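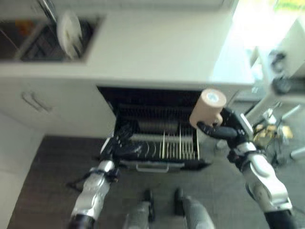
I write planners for a living, and I have come to believe that the most expensive mistake in our trade is to ask the planner for a finished answer. We give it the state of the kitchen, it thinks, and it returns a list of steps from the first reach to the last release. Then we run the list and act surprised when step nine no longer makes sense. Consider what it means to hold a roll of tape upright in the right hand while the left hand is at the edge of a dishwasher rack. For a person this is an ordinary moment. For most planning software I have read, including plenty of my own, it is an awkward state, because the roll belongs to one task and the rack to another, and the software was written by somebody who imagined that tasks come one after the other.

My opinion is that we should write planners which promise much less. A plan should say what the robot will do in the next 2 seconds, what it hopes for after that, and which facts it depends on. The third part is the one that matters to me and it is the one that is always missing.

I started to think this way at Zernomlow, where I worked on the task layer for two-armed robots. We had a planner that produced very beautiful plans. Seraina Reisinger, who was responsible for the controllers under it, kept a log of every time her code had to stop because the plan asked for something that was already impossible. In June she showed me 432 such stops. I expected that the majority would be planning errors, I mean real errors, where the search had chosen a bad order. Very few were. In nearly all of them the plan was correct for the kitchen as the cameras had reported it at the beginning, and the kitchen had since changed a little. A rack had rolled back by a few centimeters. A plate was leaning to the other side.

The usual reply is: then plan again, and faster. We did this too. We brought the replanning time down from several seconds to 200 milliseconds and we were proud. But fast replanning has its own illness, which I call nervousness. The planner receives a slightly different estimate of the rack position, finds a slightly better order, and changes its mind. The left arm, which was going to pull, now goes to wait. A moment later the estimate moves back and the left arm is called again. From the outside the robot looks like a person who has forgotten why he came into the room.

What helped us was a humble change. Every step in the plan received a short list of the facts it needed, with a tolerance for each. If the rack is within the tolerance, the plan stays, even when a better one exists. If the rack is outside, only the steps that named the rack are thrown away. The arm that carries something unrelated keeps carrying it. Kamol Intarasuk wrote the first version in one week, and it was shorter than the code that it replaced.

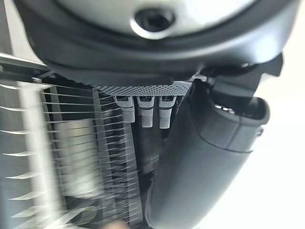
The same idea changes how one should treat perception. In the classical arrangement, perception works all the time and describes everything, and the planner picks what it wants. This is wasteful and, worse, it hides the question of who is looking at what. Thin wires are a good example. From the head, a wire rack can be a decent shape with a decent pose. From the wrist, close up and moving, the same kind of rack becomes stripes, and a pose estimator which was trained on nice clear objects will give you a number anyway. It will give it with confidence. If the step says "I need the position of this one prong to 5 millimeters", then the system can at least ask whether any camera is now in a condition to answer, and slow the arm down until one is. If the step says nothing, the number goes straight into the controller and we find out later.

I should present the other side fairly, as I have good friends who hold it. Damian Szulc thinks that the whole discussion is about a kind of software which is going away. A policy that is learned from demonstrations, he says, has no list of facts and no tolerances, it has only the images and the motion, and it handles the moving rack without knowing that the rack moved. He has shown me policies that do this and I was impressed. I don't argue that my planner would do it better.

But I ask him always the same thing, and I have not yet received an answer that I like. When the policy stops in front of the machine and does nothing, what do you open? With my system I open the plan, and I read that step four was waiting for the rack, and that the rack was believed to be 50 millimeters from where it was. This is a conversation I can have with a colleague. With his system we collect more demonstrations and hope that the right thing was in them. Perhaps both can live together, with the learned policy executing a step and the step still declaring what it needs. We are trying exactly this now, and the difficult part is that the policy sometimes succeeds when its declared facts are false. Then we have to decide whether the declaration was too strict or the success was luck. Kamol wants to loosen the tolerances automatically after each such success. I am against it, and for the moment we change them by hand.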